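Okmont Sound Stage, music video shoot: safety check before first take
Production: Sistel. Feb 23, 2018

1. Power cables taped on the walkway. OK.
2. Fire exit free on both sides. Not OK, the Prolent light cases were standing in front of it. Moved, checked again, OK.
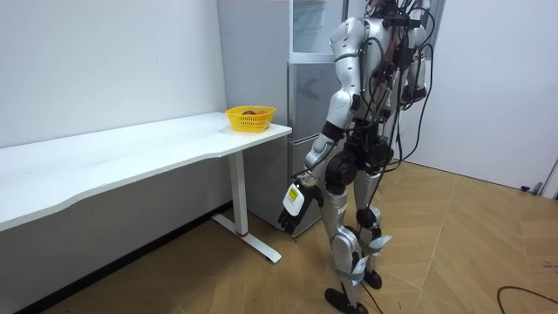

3. Playback speakers: safety chain on each stand. OK, but one chain is too long, please shorten.
4. Smoke machine fluid, data sheet on set. Missing. Yilma will send it.

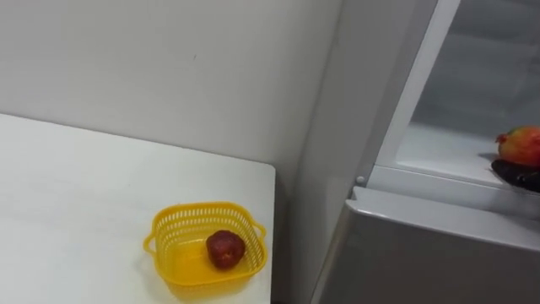 5. Sandbags, 4 for every high stand. OK. 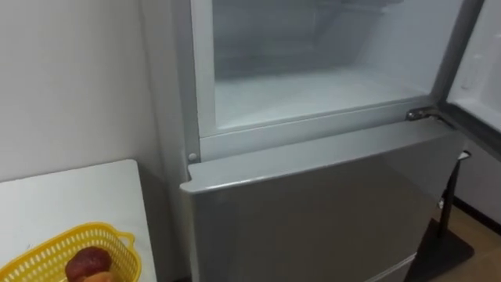 Yilma replied that the sheet is in the truck and will be on set before lunch. I leave point 4 open until I have it in the hand.

6. Ear plugs for crew near playback. Box of 200, OK. 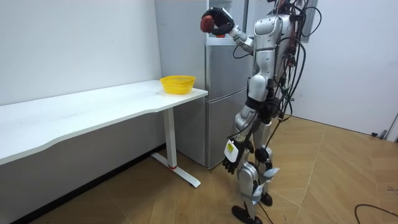 7. First aid kit: eye wash expired in May. Replace.

Recent checklists
Dolly track and crane
Night exterior, rain
Dubbing room 19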